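4.2 Oven loading task

The kitchen portion of the benchmark asks a two-arm system to move one food item from a bowl into a toaster oven. We chose the task as a test of ordinary chores because it joins a simple pick to a door that must be opened and closed again. Policies were trained on 200 demonstrations collected by Pacheco and Žukauskas on the Woledura platform, and each was evaluated over 14 starting layouts (Figure 8). 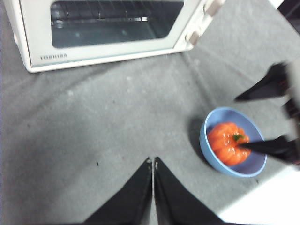 Figure 8. Oven loading, view from one wrist camera. The second arm reaches for the pepper in the blue bowl; the oven stands on the gray cloth.

4.3 Failure modes

Most failures occurred at the door. The Drikcombe baseline located the handle reliably but pulled along the wrong arc – a fault also reported by Chávez for cabinet doors – and the gripper slipped before the door was fully open. Grasping was less of a problem. Smooth, rounded items sometimes rolled against the bowl wall when a finger made contact off center, and the policy then retried from the same angle until the time limit. The Dastgate variant, which replans after each missed grasp, recovered more often but took nearly twice as long per trial. Neither policy is ready for unattended use in a home kitchen.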